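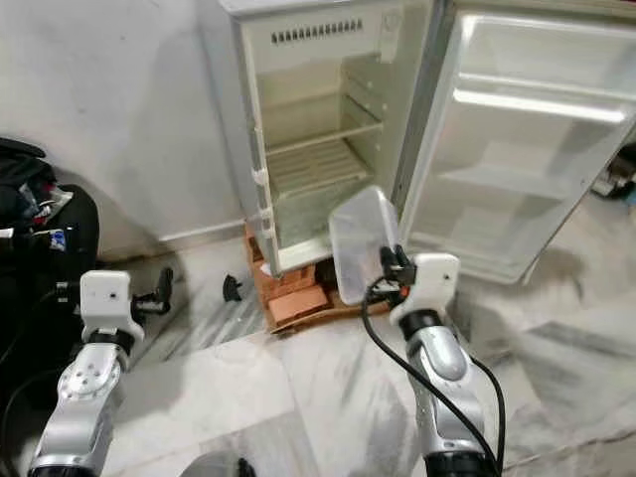 Krešimir Hoxha wrote to ask whether I'd checked the force limit on the gripper before blaming the software, and whether I was quite sure the thing had ever been told it was holding anything. Fair questions, both of them! I had checked the first and not the second, and the second was the one that mattered.

So, the dropped tub. If you read the last post you'll know the right arm has been putting plastic containers back into the little fridge, the one up on bricks, and that it had become really good at it. Then in early December it began letting go halfway. It wasn't a slip. The fingers opened, quite deliberately, with the tub still out in front of the shelves, and down it went onto the marble.

My first idea was the grip force. Frosted plastic is slippery stuff and I'd been running gently to avoid squashing it. I turned the force up, ran the whole job again and got exactly the same drop, only with a dent in the tub. Then I blamed the cable on the right wrist, which loops down beside the arm and gets a good tug when the elbow straightens. I taped it, untaped it, wiggled it while Leonor Leitão watched the readings, and found nothing at all. A lovely cable. I apologised to it.

What cracked it was the log. I keep one line per cycle and had let them pile up without looking (I know, I know). There were 511 lines in there and 119 of them had the same odd entry: the gripper reported "closed, empty" while it had a tub between its fingers. The controller sees that, decides the pick has failed, and opens up to try again. Perfectly sensible if the hand really is empty. Rather less so at shelf height.

And why did it think it was empty? Because the check goes by finger width. Anything under the threshold counts as nothing held. I'd set that back when we were using the fat square tubs, and then we changed to thinner ones and I never touched it. When the arm pinches one near the rim the walls flex inwards and the width falls just below the line. Turning up the force made it worse, of course. I'd been squeezing my way further into the fault.

The fix took ten minutes. The gripper now looks at motor current as well as width, and – this is the bit I'm most pleased with – it is not allowed to open by itself once the arm has left the pick position. If it gets confused it stops where it is, holds on and beeps. Zsolt Illés suggested the beep. I have since changed the beep.

I've run 300 cycles with the new rule. No drops, two stops, and both stops were my fault for leaving the tub too far over.

There is a safety side to this that I'd like to be serious about for a moment. A plastic tub on a hard floor is a noise and a bit of swearing. The same fault with a glass jar, or with somebody kneeling down to reach the bottom shelf, is another matter. Until now my rule was to keep clear when the arms were moving. I've added that you keep clear when they have stopped, too, until the drives are off. A held load is still a load.

Next job is the fridge door, which I have been opening by hand like a butler. Etelka Gál thinks the left arm can manage it if we go in slowly and pull in an arc. I can't wait to try! If anyone has done this with a seal that sticks, please leave a comment, and do say what you used to sense the pull.

Posted 27 December 2018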